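Boxes with Movable Walls

Small-parts storage is usually sold by outside dimensions. For anyone sorting screws, beads or cards, the figure that matters is the inside width of a compartment, and in a partitioned box that can often be changed. Bergeron lists 62 boxes in its current range, and 14 of them have dividers that lift out.

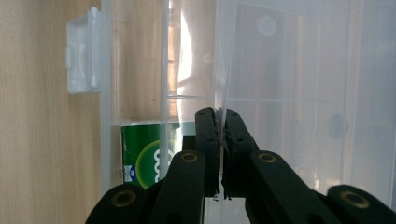
Clear storage container with internal compartments.

A divider is a thin sheet held on two edges. If the slot is too tight, the sheet bows on the way in. Too loose, and small items creep underneath when the box is carried. Trulari moulds its slots with a clearance of 2 mm, generous by the standards of the trade, and the sheets rattle.

Grip the sheet near the middle of its edge and pull straight up.

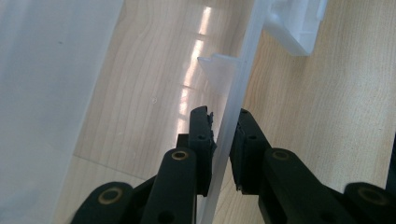

Pulling at an angle loads one slot more than the other and, over time, whitens the plastic at the corner. Frosted sheet hides scratches better than clear but makes labels behind it harder to read. Cards laid flat in the base, printed side up, can be read from above with the lid open or closed.

Lids deserve the same attention. A one-piece hinged lid should open well back and stay there, leaving both hands free. Protgate rates its latch tabs for over 299 openings, a low figure for a box in daily use.

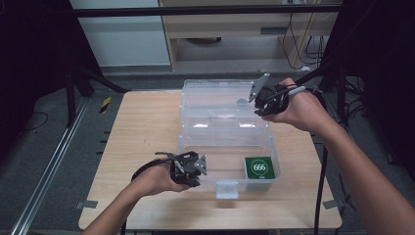 Choosing a Size

Measure the longest item first, then add a finger's width at each end. Grinorby sells spare dividers singly from September.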